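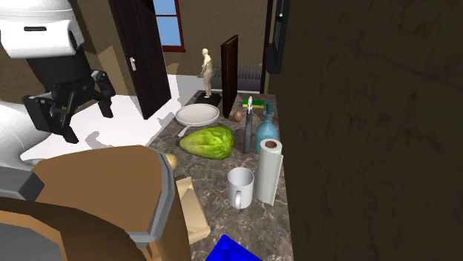 Home News Interviews Equipment Contact

Before the Robot, the Kitchen: Mererid Mostyn on Planning a Purchase

August 7, 2023
5 min read
14 comments

When Mererid Mostyn started to plan the equipment for the teaching kitchens at Tencombe, she had a list with one line on it. The line said "robot." Today the list has 176 lines, and the robot is still not ordered.

I met her in her office, where the catalogs from Gimard and Lurnov were lying open on two chairs, so we both sat on the window side of the desk. She is responsible for the purchasing of a small group that studies how mobile robots can help in home kitchens. Her training is in accounting. She told me this in the first minute, and she was quite proud of it.

"The engineers ask what the arm can do," she said. "I ask what the arm costs in the third year. We have a good relationship, but we do not read the same page of the catalog first."

The group decided last year to do its first work in simulation. A kitchen was built on the computer, with a long marble counter, a frying pan, a mug, a roll of paper towels, a head of lettuce and other things that people leave on a counter. Mostyn approved this step quickly. A license and two good workstations were cheaper than a single arm, and she could put them in the existing budget without asking anybody upstairs.

I asked her if the simulation changed what she plans to buy. She thought for some time.

"Yes, in the boring places," she answered. "I had money for a very strong arm. Then I asked the team what they want to lift, and they gave me eggs, a sponge, a pepper grinder. So why do I pay for a strong arm? I moved that money to the grippers. Grippers wear out, and the quotation had only one."

The second change was the counter. The first plan had a steel table from Atanasov, which is sold as a laboratory table and costs like one. Zanele Xaba, who builds the virtual rooms for the group, objected that homes do not have such tables. Now the plan has an ordinary kitchen counter from a local shop, 200 centimeters long, and a second one of a different height.

"Zanele can change a counter in one afternoon," Mostyn said. "I need a supplier, a delivery and two people to carry it. So I asked her to try the heights first and tell me which two to buy. She tried 7."

Xaba joined us for a part of the conversation. She was more careful than her colleague about what a virtual kitchen can tell a buyer. Reach and space are easy to check, she explained, and also whether the robot fits between the counter and the wall. Friction is a different matter.

"A paper towel is difficult," Xaba said. "A bottle with liquid inside is difficult. I can make it look good, but I would not sign an order because of it. For those things Mererid has to keep some money back for real tests."

This reserve is the part of the budget that gets the most questions. Mostyn keeps 2000 dollars only for groceries and small household items, for one year. Her director thought at first that it was a typing mistake. She showed him the calculation – lettuce does not keep, eggs break, and the team wants the same mug many times in case a model goes out of production. He signed it.

For the robot itself there are two offers. Gimard sells the base, the arm and the service together, with one yearly payment. Lurnov is cheaper to buy, but the service is paid by visit, and the technician comes from far away. Mostyn did not want to say which one she prefers, and she turned the Lurnov catalog around when she noticed that I was reading her notes in it.

What she did share are the questions she sends to every seller. How long is the wait for a replacement finger? Who pays the transport if the arm goes back? Can the software from the simulation run on the machine without a second license? "The last question is the most useful," she said. "Three sellers needed more than a month to answer it. I wrote down the number of days beside the price."

She also recommends measuring the doors. In her case the base passes through the door of the kitchen, but the crate does not, and so the unpacking must be done in the corridor. There is now a line for this too, with an hour for the building staff.

The decision should be made in September, after Xaba finishes the last round of tests with the narrow room. I asked if the list will be longer by then. Mostyn looked at the screen and said that she had added the extension cables that morning.

Share 31 Comments 14

Previous Next Back to Interviews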